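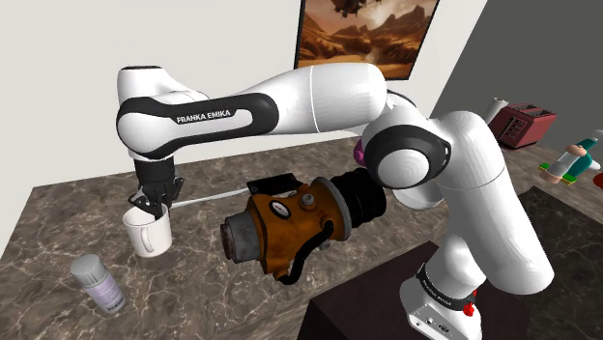
Simulated kitchen work: a Franka Emika arm with its gripper on the rim of a white mug.

Ask the people who will work next to it

I work for Menderach in Aruncombe. We reset the kitchens in short-stay apartments between guests, 40 kitchens on our side of town. Last January the company told us that robot arms would take over part of the counter work, and that the arms would be tried in simulation before any of them went near an apartment. The software is called Ludent. A few of us were asked to watch the runs and write down what we thought.

I was against it when I started. I am less against it now, but I have a complaint, and it is about how the job is being divided up.

Management talks about picking things up. A counter reset takes me roughly 37 minutes, and picking things up is a small part of that. Most of the time goes to deciding. Did a guest leave this, or does it belong to the apartment? Does it get washed, thrown out or put in a bag with a room number on it? A mug is easy when it stands upright with the handle free. Guests don't leave them that way.

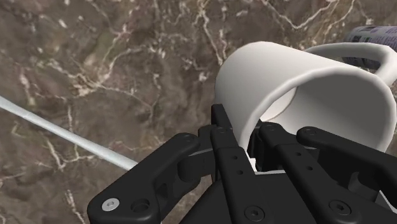 Maureen Tolliver
Kitchen reset lead, Menderach

A mug on its side changes the whole approach. I would turn it with my thumb and not remember doing it. When you watch fingers made of black plates and pins come up to the same mug, you start to see how much there is in that motion. I have been doing it for years and it has never been on my pay slip as a skill.

That is my first point. If a company needs its cleaners to explain how to handle a mug so that a machine can do it, then explaining is work and should be paid as work. At present we review 80 runs a month, and the time comes out of our normal shift. The kitchens still have to be finished by 3 p.m.

My second point is about who gets the leftover jobs. The plan, as I understand it, gives the arm the plain items and leaves us the grease, the broken glass and the arguments over lost property. The plain items are the rest in the middle of the day. Take them away and the same hours get harder, even if the number of tasks goes down. Bai, the scheduling system we already use, counts tasks. It has no idea which ones are tiring.

I don't think the answer is to stop. My wrists would be glad of some help – so would everyone's on my shift. But I would like the hours written down before the first arm is bolted in, with lighter routes for the people who get the heavy work, and 2 of us from the floor in the room when the routes are drawn. 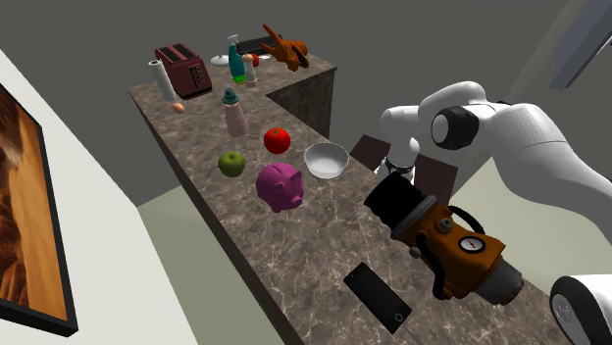 Will reset staff lose hours when the arms arrive?
Nothing has been put in writing. Menderach has said that current hours will stay the same through the trial, and we have asked for the same promise for the year after it.

I will keep reviewing runs in the meantime. My notes go in with everyone else's at the end of the month, and the request for review pay is on the first page.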